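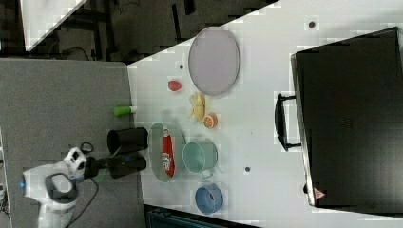 Rostia is a shared collection of robot examples: short recordings of a person guiding an arm through a small household job, each one paired with a plain sentence saying what the job was. We gather them so that a learning system has something to learn from, and we get asked about it a lot, which we love! Most questions start with the table. Why a banana, a blue bowl, a pail, a plate and a red tube lying in a tray, all at once? We want the arm to have choices. If the banana is the only thing in reach, "pick up the banana" teaches very little about bananas.

Questions about taking part

Do I need to know anything about robots?
No. If you can move your hand slowly and say what you're doing, you'll be fine. Your first 15 minutes are practice and nothing from them goes into the collection, so bump things, drop things, get a feel for it. People are often surprised how quickly it starts to feel natural (and how hard it is to put a cup down gently).

How do I steer the arm?
With a hand-held controller. The arm follows your hand and a trigger opens and closes the gripper. There's a short delay, which you stop noticing after a while. If your wrist gets tired, stop! Tired recordings look tired, and we can usually tell.

How many examples do I record in a session?
The target is 50. Some jobs go quickly and some are fiddly, so please treat it as a target and nothing more. We'd much sooner have fewer good ones.

Can I bring my own objects?
Yes please. Nothing sharp, nothing that leaks, nothing you'd be sad to see squashed. Show it to whoever is running the session first, so it can go on the object list with a name everyone agrees on. We once had the same sponge under three different names and it took an afternoon to sort out.

Questions about the recordings

What counts as one example?
One job, start to finish. It begins with the arm in its resting position and ends when the arm is clear of the object again. "Put the strawberry in the bowl" is one example. "Put the strawberry in the bowl and then move the bowl" is two, unless the session sheet says it's a long task.

Why do you move everything between takes?
If the bowl always sits in the same corner, the system can learn the corner and ignore the bowl. So we shuffle. Slide things, turn them, lay a cup on its side, swap two objects over. Please don't tidy up into neat rows, however tempting it is.

What if I make a mistake halfway through?
Carry on if you can. A missed grasp followed by a good one is really useful, because the system will miss too and needs to see how a person recovers. Mark it "recovered" on the sheet. If the object ends up on the floor, end the take and mark it "failed". We keep those as well, in their own folder.

Which views are saved?
An overall view of the table and a close one from the wrist. The wrist view is my favourite. You lose nearly all of the table but you get the thing being held in wonderful detail. With the felt ketchup bottle you can make out the stitching, the bits of lint and the hand-drawn lettering on the label, with the black gripper closed on it at the base. Everything behind goes to soft coloured blobs.

Why soft toys as well as hard ones?
Felt gives when you squeeze it and a plate doesn't. A tall soft thing gripped low down can lean, so it wants a slower lift than a tin or a cup would. We'd like the collection to have plenty of both.

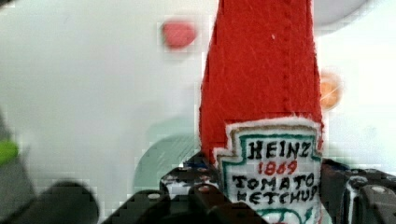
Questions about using the collection

Who checks the examples?
Every take is watched by 2 people before it goes in. They look for a sentence that matches what happened, a clean start and end, and both views running in step. Lionel Inskip looks after the checking rota, so write to him if you'd like to join in. It's a nice way to help if you can't get to a session.

What's the difference between Rostia and Vidarora?
Rostia is the collection. Vidarora is the little program we use to play recordings back and write the sentences. Peltonen, which you may see mentioned in older notes, was the first version of the program and you don't need it any more.

Can I train my own system on it?
Yes, that's what it's for! Start with the Bomel set, our smallest, which has 5 tasks and will tell you fairly quickly whether your set-up is reading the files properly. Keep the failed takes out of your first run and add them back later if you're curious.

When is the next release?
April. New objects, more long tasks, and a corrected list of names for the sponges.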